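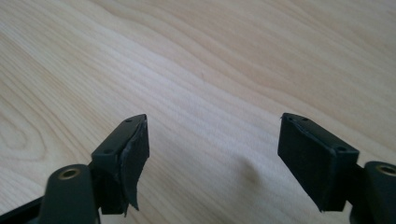
Black pads on a pale tabletop – the left one has seen better days.

Filed under: Workshop Tips > Tools & Upkeep

I went to the open day at Josik in October mostly to see the robots, and I came home with a notebook full of stuff about foam, glue and tabletops. So this month's tips come from a robot lab. Bear with me, because nearly all of it works on clamps, reachers and kitchen tongs too!

The demo I liked best used grippers you hold in your hands, one per side, like a pair of chunky pistol-grip tongs. They let visitors have a go after lunch. I had 13 tries at picking up a little carton and dropped it on most of them (my grandson did much better).

Tip one: look at your pads before you blame your grip. I was squeezing harder and harder, when what I needed was a good flat face on both sides. At home I went straight to my bar clamps and found two pads hanging on by a corner. Peel the old one off completely, scrape the glue, wipe with rubbing alcohol and let it dry before the new one goes on. Don't stick new foam over old. I've done it, and it slides around like a rug on a waxed floor.

Tip two: check both sides. Pads don't wear evenly, and if you change one you may as well change the other so they match in thickness. I cut mine from a sheet of Drelon foam, and 19 dollars' worth will probably see me out.

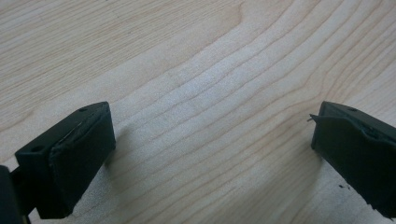

Jaws wide open over the wood. There's a loose bit of pad sticking out on the right-hand one.

Tip three is for the bench. Keep the top clear except for the one thing you're working on, and brush it down between jobs. Tiny crumbs get pressed into a soft finish and you won't see the dents until the light hits them sideways. A dry paintbrush does it, the cheap two-inch kind.

Then there's sorting, which is where I got really keen. The task at the demo was packets and a basket, over and over, and it made me think about my own kitchen drawers.
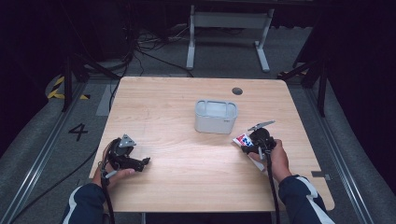
I now keep one small see-through basket in the middle of the counter when I put groceries away. All the packets go in there first – soup mix, yeast, gravy – and then the whole basket goes to the cupboard in one trip. Small is better, as a big one just turns into another junk drawer.

Last one, cords. If yours come off the back of the handle, let them hang down off the near side of the table and keep them off the work. I'd always run my glue gun cord across the top and knocked things over with it.

Next month: getting candle wax out of a tablecloth.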